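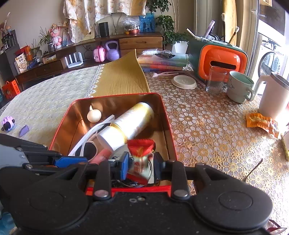 Tin on the table, candy over the near end.

Sep 18, 2021

Sorting the odds and ends tin. It has a red rim and is copper-gold inside, and it has been sitting on the Skallham shelf since January with whatever people dropped in it.

Contents as found: white bottle with yellow bands, lying diagonally and taking up most of the room. Cream bulb-shaped thing with a short stem, up by the far wall. Forked white plastic strip, no idea what it belongs to. Round item with a black face. Dull red tube. Something round and glossy with a metallic rim at the near end. One twist-wrapped candy, red ends, red lettering.

The bottle sets the limit. Laid corner to corner it fits, but small stuff slides under it and gets lost. Try it along one wall next time.

The plastic strip goes in the Urkwood parts drawer until somebody claims it. Candy goes in the kitchen jar. Everything else stays in the tin. New label: 512, old one (3484) crossed off the list.

Purple toy and the purple wedge block were out on the pale cloth, left side. They go back with the other blocks.

Still to do: the stack of flat colored boxes or folders at the back of the flowered cover, and the plastic bag on top of it. The yellow wood-grain sheet curls at the corner. Leave it under the Kettunen catalogs for 2 days and check again.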